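The Long Side

How the second Usberg album was recorded in one room, cut across four sides and pressed in a run of 500

The second album by Usberg runs to 57 minutes, and that figure decided most of what happened to it after the final mix. It is too long for one twelve-inch record at any sensible level. It is short for two. The band, a four-piece from Erkgate playing slow instrumental music for two guitars, bass and drums, had sequenced it as a single piece with no gaps, and had never planned where the sides would fall.

The recording was made at Skodley, a studio on the edge of the town with one large room and a small control room off it. Manon Morin engineered and mixed the sessions and later attended the cut. The label is Casado, which has put out Usberg's records since the first and pays for them out of the sales of the one before.

The band set up in the large room together, drums at the far end, bass cabinet behind a heavy screen, guitars facing the kit. There were no headphones. Everything was played at the volume the band uses on stage, which is lower than most people expect, and the spill between microphones was accepted as part of the sound. Once spill is accepted, overdubs become difficult, because a repaired guitar part won't have the drums leaking into it. There are two overdubs on the record, both of them organ.
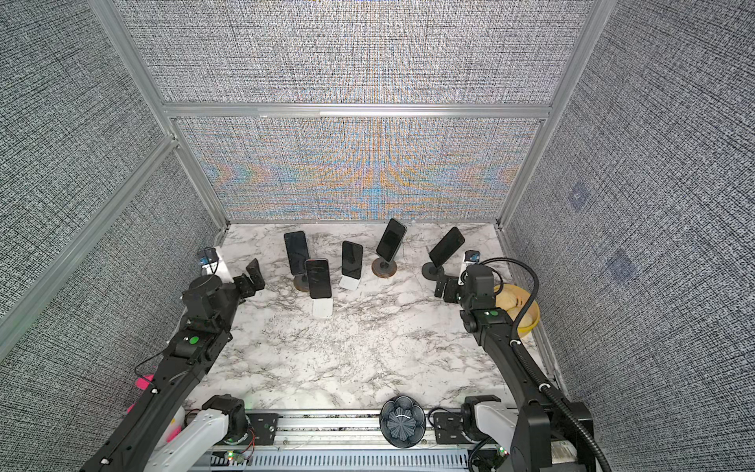 Microphones and placement

The drum kit was recorded with a spaced pair overhead, one microphone on the bass drum and one on the snare. A further pair stood at the guitar end of the room, well above head height, and supplied most of what the listener hears as distance. Morin checked the overheads for phase against the snare by ear, sliding the two faders together and moving the stands until the drum stopped losing weight in mono. This took most of the first morning.

The guitars had one ribbon microphone each. Ribbon microphones pick up from the front and back and reject sound from the sides, so the stands were turned to put the drums in line with the dead side. It doesn't remove the drums, but what remains is dull and easy to place. The bass was taken both from the cabinet and directly from the instrument, and the direct signal was delayed slightly in the mix to line up with the cabinet.

Takes were long. The opening piece, which fills the whole of the first side, was played from start to end each time, and the version on the record is a single take with one edit near the close. The edit falls in a cymbal decay. On good speakers it can be found by anyone who knows where it is.

Mixing was done from the same balance throughout, with small moves between sections. No compression was used across the stereo mix. There is a limiter on the bass, working on a handful of notes in the third section, and a gentle shelf that takes a little off the top of the overheads. Reverb was not added anywhere, although the organ was played back through a loudspeaker in the large room and recorded again so that it would sit in the same space.

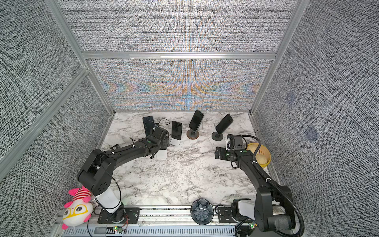

According to Morin, the mix was finished before anyone had worked out how long it was, and she would do it in the same order again. Side breaks, she says, should be the problem of the finished music.

The arithmetic of a side

A record groove is a spiral, and the room it needs depends on how loud the music is and how much bass it carries. Loud low notes swing the cutting stylus widely from side to side, so the neighbouring turns have to be spaced further apart. A quiet side can be long. A loud side has to be short, or else the level comes down and the music moves closer to the surface noise.

Distance from the centre matters as well. The disc turns at a constant speed, so the outer edge passes under the stylus faster than the inner part does. Towards the label the same note is squeezed into a shorter stretch of groove, and high frequencies suffer first. Cymbals begin to splash and brass takes on a rough edge. A cutting engineer will usually ask for the brightest and loudest pieces to be placed at the start of a side and the calmer ones at the end.

Usberg's music is built the other way round. It starts quietly and gets louder, so its busiest cymbal work arrives exactly where the medium is weakest. On a single disc the loudest passage of the album would have fallen against the label. Casado asked for a quotation on one disc and a quotation on two. The second was a good deal higher, and the label took it after hearing a reference cut of the single-disc version.

With four sides there was room to leave a wide unused band before the label on each. The music stops well short of the difficult area, and the run-out is long. Some buyers see a wide blank area and feel they have been sold less record. The amount of music is the same.

The breaks themselves needed fades, or something in place of them. The band disliked fades. The final arrangement has the first side end on its own natural stop, the second and third joined by a held organ note that ends one side and begins the next, and the fourth starting cold on the drums. For the download the held note is restored to its original length and the piece plays through.
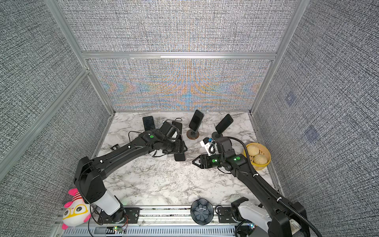
At the lathe

The cut was made on lacquer in July. Lacquer is a soft coating on an aluminium disc, and it has to be plated soon after cutting, while the groove walls are still sharp. In warm weather this matters more, and the lacquers were collected the same afternoon.

Two adjustments were made before cutting. Below a chosen frequency the left and right channels were blended to mono. Low frequencies that differ between the channels make the stylus move up and down as well as sideways, and if the groove gets too shallow a playback stylus can leave it. The bass on this record was already in the centre, so the change affected only the room pair. The other adjustment was a slight reduction of the very highest frequencies on the fourth side, to protect the cutter head during the cold drum start.

The level was set by the loudest passage on side three and then matched on the other sides, so that a listener can turn the record over without reaching for the volume. Side one could have been cut hotter. It was left where it was, and it has slightly more surface noise in relation to the music than it needed to have.

Test pressings came back in plain sleeves and were played on several turntables, including a cheap one with a built-in speaker. A tick on side two appeared on every copy, which pointed to the metalwork. The side was plated again. The replacement was clean, though the disc it was pressed on was a little off-centre, and the organ note wavered audibly. An off-centre hole is a pressing fault and can differ from copy to copy, so that one was reported and the part approved.

The finished records are on black vinyl in a gatefold sleeve with polythene-lined inners. Casado had considered a coloured version for part of the run and decided against splitting such a small order.

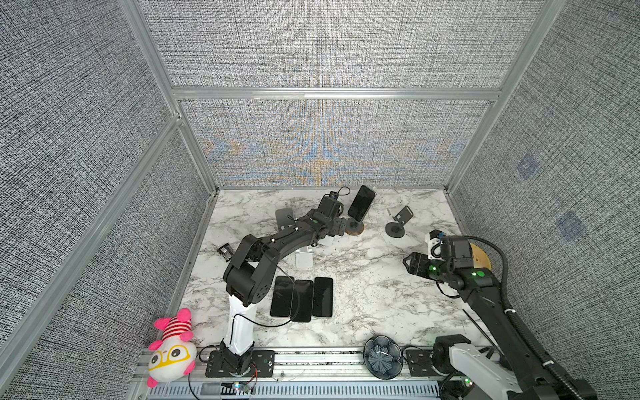

Will the album be repressed if the first run sells out?

Casado has kept the metal parts, so another pressing could be made without a new cut. The label says it would wait until there were enough orders to pay for it, and the sleeve would need to be printed again.

Does the download come from the same master as the record?

It comes from the same mixes. The low-end blending and the treble adjustment on side four were made for the lathe only and are absent from the files. The levels between sections are as Morin left them, and the opening minutes are quiet, so most listeners will want to set the volume once the drums have come in.

Usberg plan to play the record in full at Erkgate, in sequence and without an interval. The two organ parts will be played by the bassist, on pedals, and the held note will be kept at its download length.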